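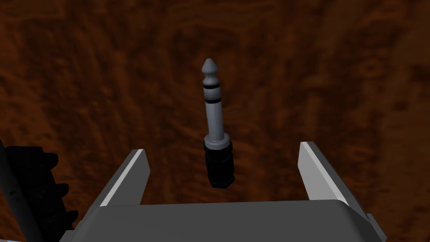 Book 2, p. 159

11/14/19

Hide glue, second round. Same bone-dry maple offcuts as in March, same clamps. Iona Pollock wanted to know if the cheap pearl glue from Strachan holds as well as the Fulleck we've been using on chair joints, so I mixed both to the same strength and glued 40 lap joints, half and half.

Soaked overnight in cold water. The Strachan took up more water than I expected and came out lumpy at the bottom of the jar. Stirred it through before heating. Kept the pot under 145 F the whole time. It crept up once while I was on the phone with the lumber yard and I pulled it off the plate until it came back down.

Open time is the weak point. With the shop door closed I could place a joint and still move it a little. With the door open it was gelling before the clamp was on. I redid two joints for that reason and marked the originals with a pencil cross so they don't get mixed in. Warming the maple on the radiator first helped more than thinning the glue did.

Squeeze-out cleaned up fine with a damp rag on both. The Fulleck dries lighter. On walnut nobody would see the difference, on maple I can.

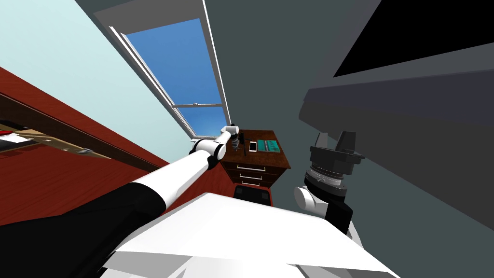 Dresser, with phone on top.

Ewan Ngata asked about adding urea to slow the gel. I have 100 grams of it from the Norby order and will try a small batch, but not in this set. Planov's old sheet says it costs some strength — no numbers given, so we'd have to break our own.

Joints are on the rack over the bench, Strachan on the left, Fulleck on the right, labels facing out. Please leave the clamps alone until tomorrow noon. After that they need a week before I pull them.

To do:
Weigh the leftover pearls and write it on the jar.
New brush, the old one sheds.
Find the spring scale. Last seen by the band saw.
Ask Iona if she wants end-grain joints too or just the laps.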